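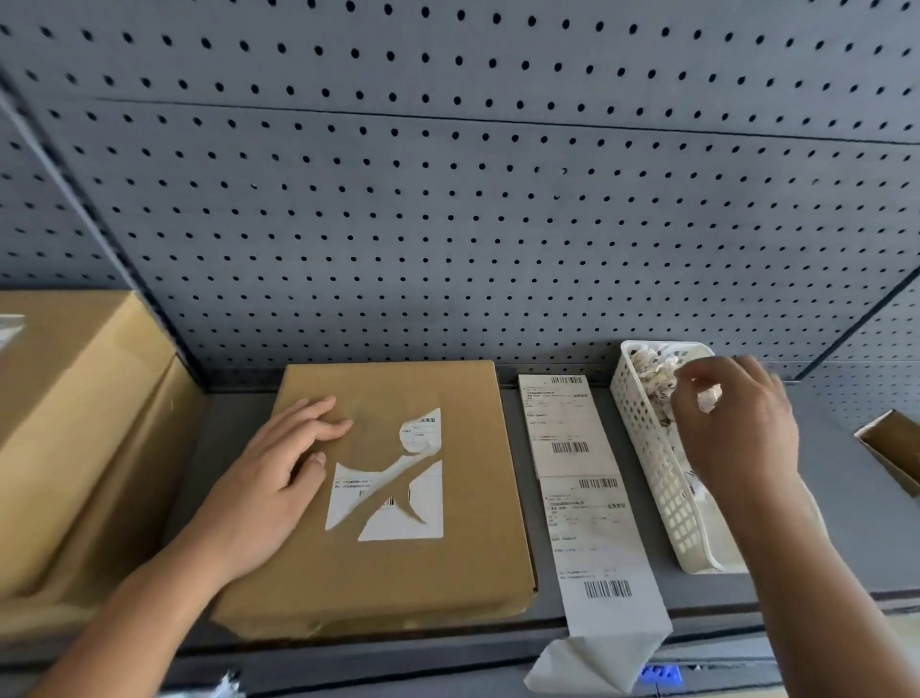

Packregal mit Lochrückwand, Serie Grider 618

März, von der Redaktion Sterkix

Diese Website verwendet Cookies. Einstellungen ändern | Akzeptieren

Das Grider 618 ist ein graues Metallregal für Arbeitsplätze, an denen Kartons geöffnet, umetikettiert und wieder ausgegeben werden. Rückwand und Ablage sind aus Metall. Die Lochung läuft in gleichmäßigen Reihen über die ganze Rückwand, passende Haken sind separat erhältlich. Artikelnummer 3116.

Zum Umetikettieren wird das alte Versandetikett vom Karton abgezogen, die neuen Etiketten liegen als Streifen daneben. Für die Reste reicht ein kleiner Gitterkorb aus Kunststoff auf der Ablage.

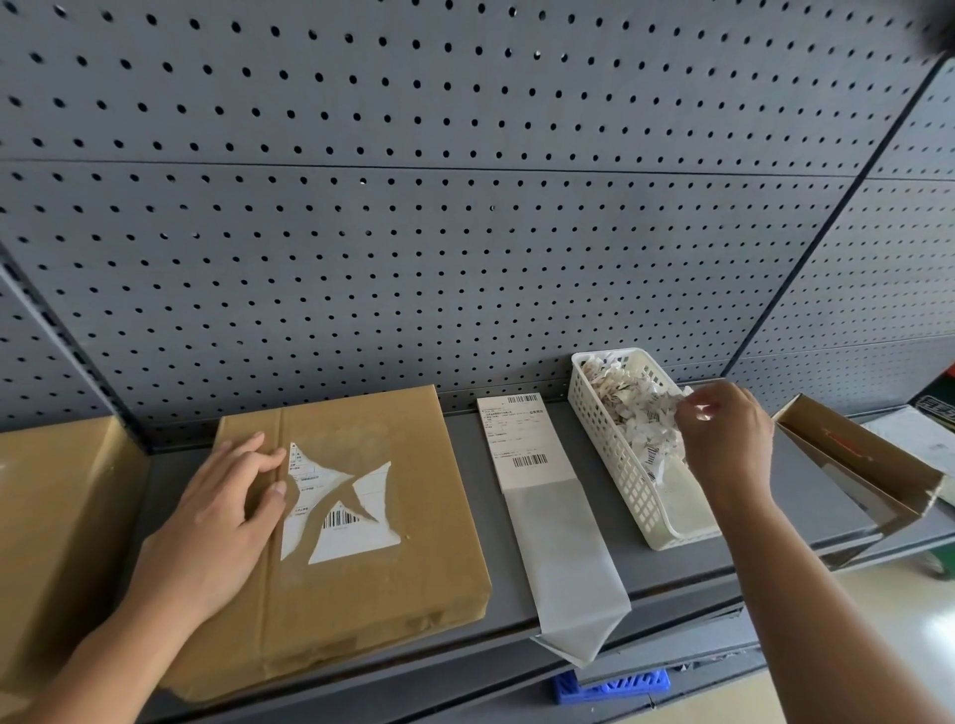 Sterkix Betriebsausstattung, Abteilung Lager und Versand

Weitere Felder werden seitlich angebaut. Für den Aufbau sollten 2 Personen eingeplant werden, je Feld dauert er etwa 11 Minuten. Die Ablage wird feucht abgewischt, Klebereste lassen sich mit einem Kunststoffschaber entfernen. Bitte keine Drahtbürste verwenden, sie beschädigt die Oberfläche.

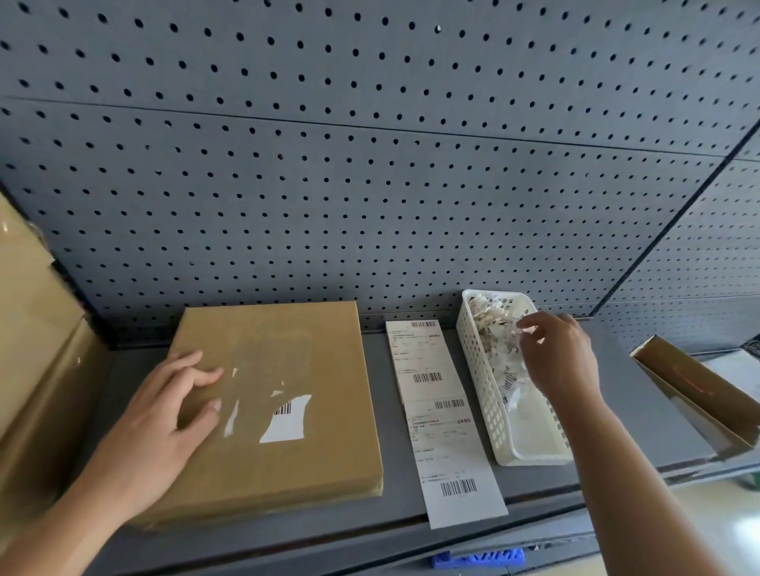 Flacher Karton, Etikettenstreifen und Gitterkorb auf der Ablage.

Korb, Kartons und Etiketten gehören nicht zum Lieferumfang. Auslieferung ab Lager Tirnham, Ersatzteile über Grewal. Bei Nachbestellungen bitte die Artikelnummer angeben.

2 Kommentare | 11-mal geteilt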